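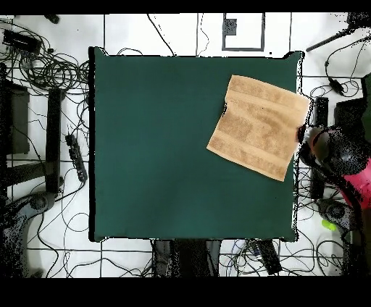 Wanted: second violins, violas and one patient bassoonist

I've been running the Gustia Chamber Orchestra from my kitchen table long enough to know that everybody wants to play first violin or flute, so I'll start with what we don't need. We have flutes. We have lovely flutes, and a waiting list of more. What I'm after is second violins (four or five would be heaven), violas of any description, a double bass if you own one and can get it up a short flight of stairs, and a bassoon to sit next to the very good bassoon we've already got.

The reason for all this is our March concert, the biggest thing we've tackled. The first half is Haydn and a Mozart piano concerto. The second half is a new piece called Didenko, which we commissioned last year with a bit of money left over from the raffle and a lot more from a grant I never thought we'd get. It runs to 148 bars in its first movement alone and the violas have the tune for most of them! I've been through the score twice at the piano, badly, and I love it. There's a patch in the middle in seven-eight that made me laugh out loud and then go and lie down. The composer will be coming to the last few rehearsals and is happy to answer questions about bowing.

We're playing at the Wundum Hall, which seats over 400, and I'd very much like to fill the stage as well as the seats. At present there are 30 of us on a good night and a few less when the footy's on.

What you need to be able to do

You should be comfortable in an orchestra and able to read your part without being walked through it. If you like grades, I'd say around sixth or seventh, but if you gave up after school and have been eyeing the case on top of the wardrobe ever since, please get in touch anyway. Half the cellos came to us that way. You'll need your own instrument and a pencil. We have stands, although a couple of them slowly sink during the adagio, so bring your own if you've got one you trust.

Auditions

They're short and I try to make them painless. Play me something you enjoy, a couple of minutes is plenty, and then we'll look at a page of the new piece together. No scales. I hated scales auditions as a student and I'm not about to inflict them on grown adults. I'll be hearing people in the upstairs room at Desitz Music, through the shop and past the sheet music, and there's a chair on the landing if I'm running behind. I usually am.

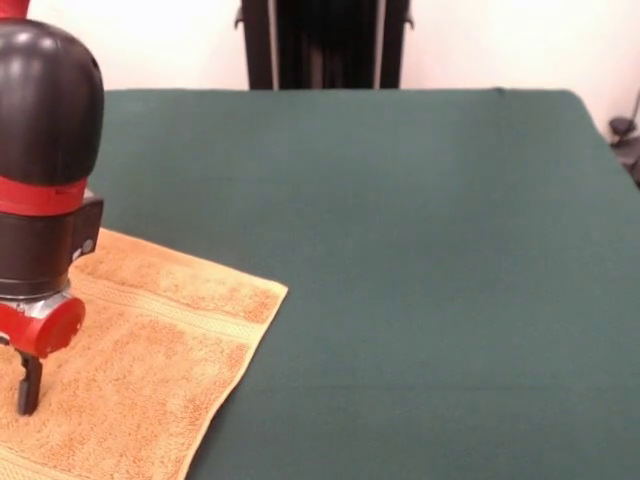

Rehearsals

Evenings, half past seven until ten, with a break for tea that goes a bit longer than it should. We also have 3 Saturday workshops before the concert, and I'd ask you to make all of them if you possibly can, especially the strings. Section leaders take their own groups in the morning and we put it together after lunch. If you work shifts, tell me early and we'll sort something out. I've had nurses and a train driver in the back desks for years and we manage.

Nobody gets paid, me included. There's a small fee each term for music hire and the hall, less for students and pensioners, and if the fee is the thing stopping you then have a quiet word and it won't be.

How to put your name down

Drop a note in to the counter at Desitz Music, marked for the orchestra, by 12/09/2006. Tell me what you play, how long it's been, the last thing you performed (living rooms count), and which evenings are hopeless for you. Leave a phone number I can read, please! I'll ring everyone back with a time.

Bassoonists can just turn up.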